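Students teach robot to pick fruit from shelves

2020-09-21

Members of the robotics club at Drakley College have spent the summer getting a humanoid robot to collect fruit from a set of shelves and put it in a shopping basket.

The club has 3 students on the project, led by second-year engineering student Dzifa Ansah. They will enter it in the Clitlow Cup, a student contest for household robots, in December.
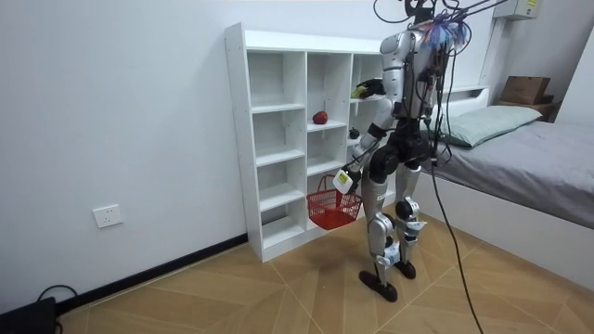 Under the contest rules the robot has to carry its own basket and work in a furnished room. Teams lose points for dropped or bruised fruit, and the judges choose where each piece goes on the day.

"Walking up to the shelf was the part we worried about," Ms Ansah said. "In the end the hand took far longer. An apple and a pear need a different grip, and we had one set of finger movements for both until July."

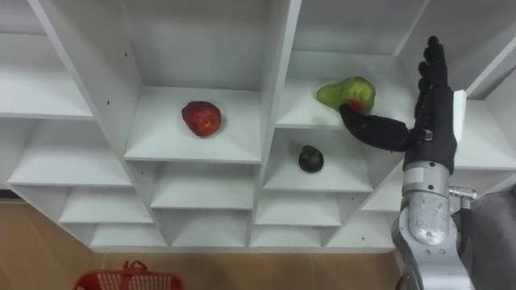 Her teammate Sandro Tedesco wrote most of the grasping software. He said the club had recorded over 700 practice picks and was still going through them to find out why some grips failed.

Club tutor Alžběta Slanina said the students had done the work outside their course hours. The college gave the club £800 towards parts and travel.
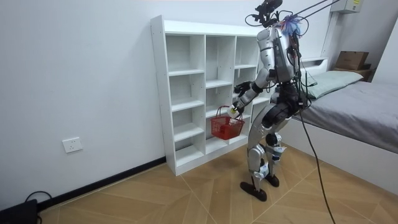
Nanami Minami, who joined the team in the spring, is now working on how the robot keeps its balance when it leans forward with a load on one side.

The club meets in the engineering building and is open to all students at the college.

Related
Bensaid bursary opens to first-year engineers
Drakley students return from Altach exchange
New workshop hours for the autumn term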